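Zestolora tank liner: does it survive modern gas?

Started by Thierry Moulin, 13 June 2021
5 min read
23 comments | 100 shares

thierry_m wrote:

I have a 1970s Cestar with the 1000cc twin and a tank that looks fine from the outside and like the bottom of a harbor from the inside. Three different people at the Skusov ride in May told me to slosh a can of Zestolora in it and stop worrying. All three had a sticker on their toolbox. None of them could tell me how long theirs had been in.

What I want to know is whether any of you have a Zestolora tank that has held regular pump gas, with ethanol, for more than a couple of seasons. I don't want to hear how shiny it looked the day after. Everything looks shiny the day after.

The label says "permanent." I have owned old bikes long enough to get nervous around that word. It also says the stuff bonds to "clean or lightly rusted steel," and I'd like to know what lightly means, because I've seen people call a tank lightly rusted when you could hear it rattle.

Background, if it matters: stock petcock, no leaks yet, small weep stain at the rear seam that may be old. Fuel filter goes brown in 100 miles.

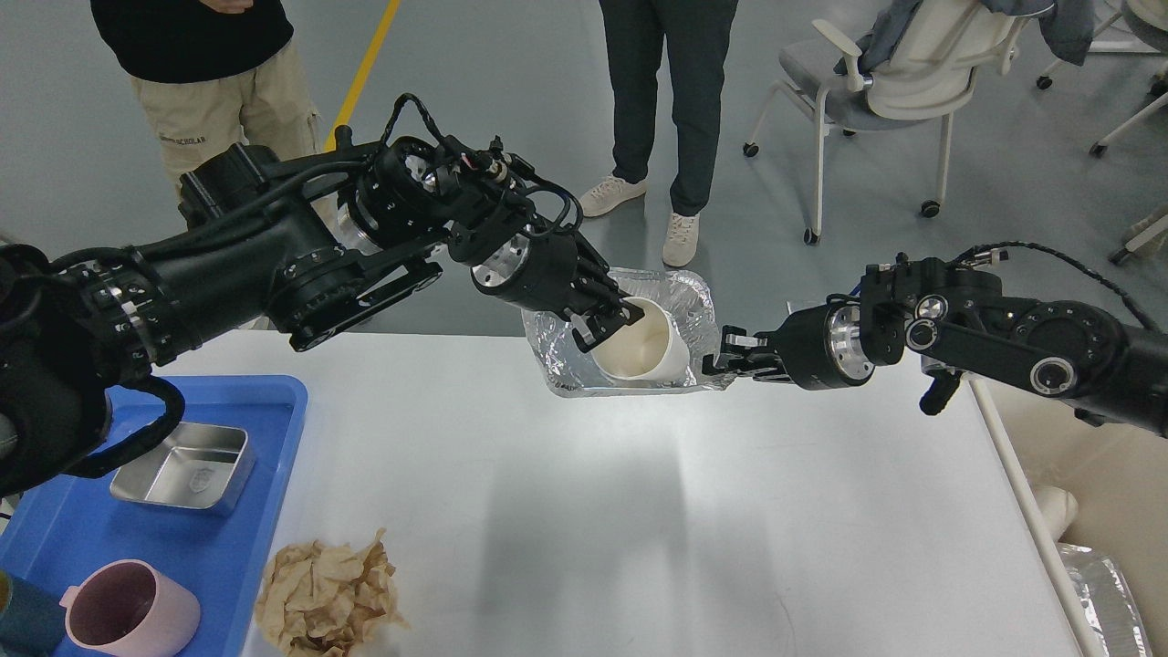
Silver bag and a white cup.

pushrod_pete wrote:

Mine has been in for years and it's perfect. Followed the instructions, let it cure the full time, never had a flake. People who have trouble with liners skip the prep and then blame the can.

thierry_m wrote:

How many years, and have you looked inside with a light? I'm not trying to be rude. "Perfect" and "I haven't checked" get mixed up a lot on this board.

pushrod_pete wrote:

I look in the filler every time I gas up. It's white in there. White is good.

sidevalve_sal wrote:

White at the filler tells you about the filler. The trouble starts down low in the saddle of the tank, on either side of the tunnel, where water sits all winter. You can't see that from the cap. I cut open a lined tank off a parts bike last fall (different brand, I'll admit) and the top was beautiful. The bottom had let go in one big skin with rust behind it. The skin was the only thing keeping the gas in. The fellow I got it from swore it was perfect too.

pushrod_pete wrote:

Different brand, so what does it prove?

sidevalve_sal wrote:

It proves you can't tell by looking in the hole. I didn't say anything about Zestolora because I've never used it, and I won't until somebody shows me one that's been cut open.

Ro-un Cha wrote:

I have used it on two tanks and I'd give it one out of two. The first was a small steel tank off a trail bike, nearly clean to begin with, and it's been no trouble. It also probably never needed lining. The second was a Cestar, same shape as Thierry's, with a soldered patch near the seam from some earlier owner. The liner bubbled right around the patch. I wrote to the company and got a polite reply saying the surface had not been prepared correctly. They had not asked how I prepared it.

My opinion, for what it costs you: a liner is a last step for a tank that has pinholes and can't be replaced. If the tank holds gas today, get the rust out, dry it, keep it full, and put a decent filter on the line. You can always line it later. Getting a failed liner out is a miserable job, and the strippers that work on it will take your paint off with one drip.

thierry_m wrote:

Thanks, that's the first answer with a failure in it, so I believe it more than the rest. What do you use to take the rust out? The Skusov crowd were split between the Tkachuk acid kit and a bucket of nuts and bolts.

Ro-un Cha wrote:

Neither, if I can help it. The Tkachuk kit works fast, and fast is the problem, because you don't know when it's done with rust and started on your seam. With a weep stain back there I wouldn't pour it in. Nuts and bolts will dent a tank from the inside if you get enthusiastic, and you will spend a Saturday fishing for the last one. I use electrolysis. Slow, dull, cheap. Battery charger, washing soda, a steel rod that doesn't touch the tank.

gasket_gary wrote:

I'll stick up for the Tkachuk kit. I've done it on 3 tanks with old seams and not one leaked. You have to neutralize right away and flush more than you think. The people who ruin tanks leave it in overnight and go watch the game. I'd take that over wires hanging in my filler neck with a charger humming beside it.

sidevalve_sal wrote:

Gary, were any of them weeping before you started?

gasket_gary wrote:

No. Fair point. If it was weeping I might think twice.
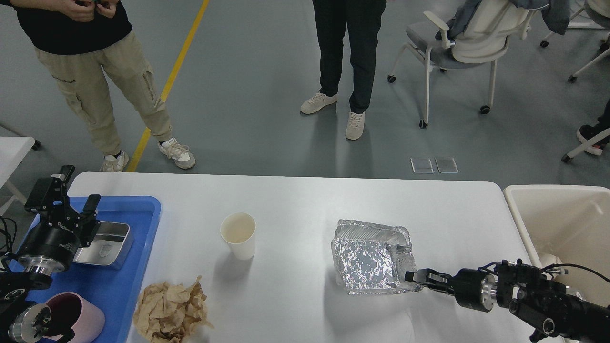
Ro-un Cha wrote:

Before anybody puts anything in that tank, take the petcock and cap off and sort out the small stuff, because half of the brown filters I see come from a rotten petcock screen and not from the tank walls at all. The cap vent is the next suspect. Keep the whole lot in one spot while you work. A plain stainless steel container sitting in a plastic tray, like the blue one there, is as good as any parts washer you'll see advertised: solvent and brass bits in the steel, and the tray catches what you spill. Don't put solvent straight in the plastic unless you're sure of the plastic. Then run a fresh filter for 100 miles and look at it again. If it's still brown, you've got a tank problem. If it isn't, you've saved yourself a can of Zestolora.

thierry_m wrote:

I hadn't thought about the screen. It did come out looking like a tea bag last time, now that you mention it, and I just blew it off and put it back.

pushrod_pete wrote:

So now the plan is to do nothing? The rust doesn't go away by itself. He'll be back next year with a hole in the seam and you'll all tell him to buy a new tank, and there aren't any. The repop ones don't fit over the coil bracket without a hammer.

Ro-un Cha wrote:

I said clean it and find out what's wrong first. That's a long way from nothing. And I agree on the reproduction tanks. The one I tried sat so high at the back the seat wouldn't latch.

sidevalve_sal wrote:

Pete, would you pull your petcock and shine a light up from the bottom? It would settle more than the rest of this thread has. If it's white down there I'll say so in capital letters.

pushrod_pete wrote:

I'm not draining a full tank in riding season to win an argument.

gasket_gary wrote:

You'd only have to drain it if you thought the petcock was leaking. Oh wait, it's coming off. Never mind. Run it down low first and do it then.

thierry_m wrote:

Plan for now: new petcock screen, clean the cap vent, fresh filter, 100 miles. Ro-un, on the electrolysis, do you block the petcock hole with the old petcock or a plug? I've read both, and one writeup had the fellow using a wine cork, which I have my doubts about.

Ro-un Cha wrote:

Rubber plug, or a flat plate with a rubber gasket bolted on in place of the petcock. Never the petcock itself, you'll wreck the seals. A cork will hold until you go in to lunch. Do the outside masking first, plastic film over all the paint, because the fizz climbs out of the filler and leaves brown tracks. And open the garage door. It makes hydrogen, not a lot, but I don't care to have it hanging around the water heater.

thierry_m wrote:

Good. I'll report back on the filter, brown or not. Pete, the offer stands on that light.

pushrod_pete wrote:

When it's down to reserve. Don't hold your breath.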